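Where does the shower water go? (and other bathroom questions)

Written for the Fulley children's pages by Despina Ververidis. March 2022

Hello again. Last time we did kitchens, and lots of you wrote in asking for bathrooms. So – bathrooms! Small room, loads going on. Pipes, tiles, towels, handles. Grab a grown-up if you want to go and look at yours while you read.

First thing. Water comes in clean and goes out dirty, through two completely different sets of pipes. They never mix. Clean water is pushed along (that push is called pressure). Dirty water mostly just falls. Downhill all the way, out of the house, into a big pipe under the street. 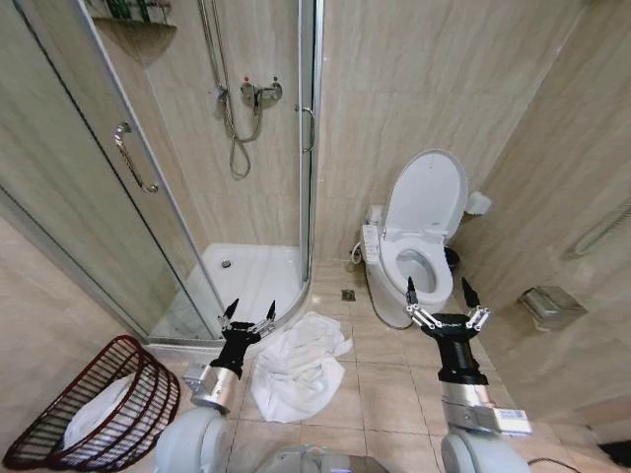

A shower needs hot water and cold water, and they arrive in separate pipes inside the wall. The bit that joins them is a mixer valve. Turn it one way and more hot gets through, turn it the other way and more cold does. Lots of mixers have a red mark for hot and a blue mark for cold, like the caps on the chrome one on the wall in there. From the mixer the water goes up the hose. Why is the hose coiled and bendy? So you can lift the shower head off its rail and rinse your feet. Or the dog.

Then the water lands in the tray. Shower trays look flat but most of them arent. They slope a tiny bit, so the water creeps towards the drain. Try this: put a marble in your tray at home (dry tray, marble too big for the drain!) and see which way it rolls.

What's down the drain?

Hair, mostly. Sorry. Under the hair there is a bend in the pipe called a trap, and a bit of water always sits in it. That water is a plug for smells. Air from the big street pipe can't get past it. Your toilet does the same trick – the water in the bottom of the bowl is there all the time, even when noone has used it for hours.

A new word for your list: TRAP. A bend in a pipe with water sitting in it.

Why tiles?

Paint gets steamy and peels. Wallpaper, even worse. Tiles have a hard shiny skin, so water sits on top and you can wipe it off. The thin lines between tiles are called grout, which is a great word, say it out loud. Grout goes on like thick porridge, gets squashed into the gaps and sets hard.

Some tiles are made to look like marble. Real marble is a rock, dug out of the ground, and the wavy lines in it are called veins. Tile makers can print a pattern like that on the front. From across the room it's hard to tell.
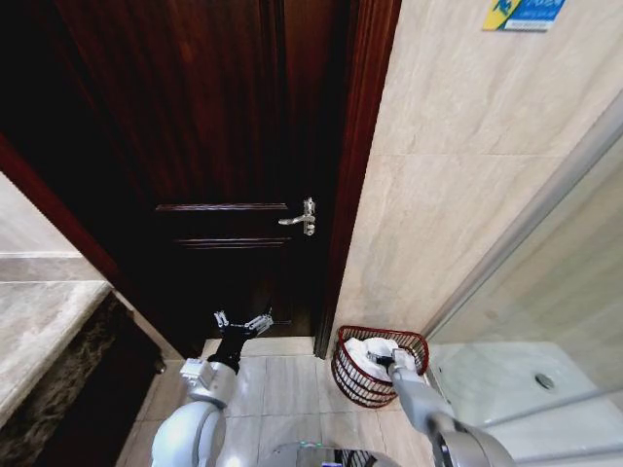
Big tiles, thin grout lines, and a round drain cover in the shower tray.

Now the door. Wood and steam are not best friends. Wood drinks up damp air and swells – gets fatter, just a little bit. Then it dries and shrinks again. Ever had a door that sticks in winter and is fine in summer? Swelling. So bathroom doors are usually painted or varnished. Varnish is a clear coat that goes on wet and dries shiny. It helps keep the damp out and you can still see the grain, the stripy lines in the wood.

The grain is a sort of diary of the tree. A tree grows a new layer every year, and when the trunk is cut into planks the layers show up as streaks. Cut it a different way and you'd get different streaks.

Lots of doors have panels too, with raised edges round them called moulding. Old door makers worked this out ages ago. One giant slab of wood can bend or crack when it swells. A thin panel sitting loosely in a frame has room to move. Clever!
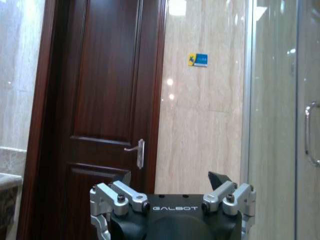
Dalibor Kopecký wrote in to say that his bathroom door at home got so fat one February that it wouldn't shut, and for a week everybody had to sing so the rest of the family knew someone was in there. He wants to know if cutting a bit off the edge was the right thing to do. Well Dalibor, maybe! But if you trim a door when it's swollen, you might get a gap when it shrinks. Best to wait for dry weather and look again.

Next bit, handles. There are two main sorts, knobs and levers. A knob you have to grip and twist. Now think about soapy hands. Slip, slip, slip. A lever is a bar that sticks out sideways and you only push down on it. You can do it with an elbow.

Levers are also just easier. The further from the middle you push, the less hard you need to push. Test it: press down near the end of a lever handle with one finger. Now press right up close to where it joins on. Much harder! Same idea as a seesaw, and a spanner.

When you push down, the lever turns a little square bar that goes through the door. The bar pulls back a sloping bit of metal called the latch. Let go, a spring pushes it out again. Click.
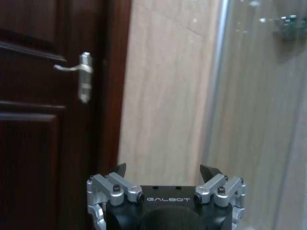

Things to try at home

Steam test. After a hot shower, feel the wall tiles, then the towel. Which one holds the water? (Towels are made of tiny loops of thread. A good towel has thousands. Loops soak up water, shiny tiles dont.)

Bucket test. Ask a grown-up first. Put a 700 millilitre bottle under the tap and count how many seconds it takes to fill. Then tip it on the plants, don't waste it.

Handle hunt. Draw every sort of door handle in your house. Send us the drawing.

We've had over 1000 drawings from you since the kitchen page and the wall is nearly full. Next time: stairs, and why they creak.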